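The last paper mill in Vondutstead closed in August, and the town has been arguing since then over what to do with the building. Brosent ran the mill for most of its 100 years. At its peak it gave work to 455 people. On the day it shut there were 164.
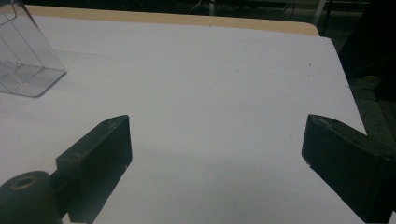 One former machine hand said the trouble started long before the closing. Orders from schools dropped first, then the printers left, and the company kept running the same heavy stock as if they were coming back.

The numbers support that view. The mill cut its line from three shifts to one in 8 years, and repairs were put off each spring.

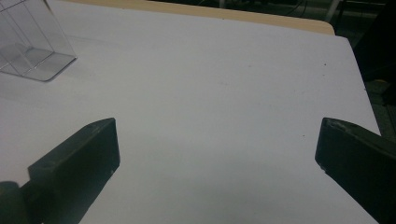 Brosent sold most of its paper in large sheets to shops and offices within a day's drive. Few buyers asked for anything fancy. They wanted a plain white sheet big enough to cover most of a tabletop, and they wanted it cheap. Overseas mills could do that for less.

Benisis, a packaging firm, has offered to take the north hall and make boxes there. The town would keep the river side, where the Poon bridge comes in. 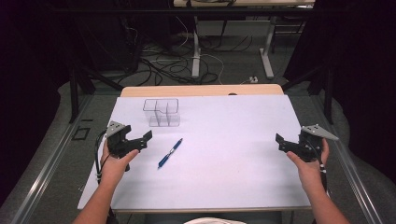 The offer has split the town. Some residents want the jobs, even if there are fewer of them. Others say the lease is too long and the rent too low. The vote is set for early spring, and the boilers stay off until then.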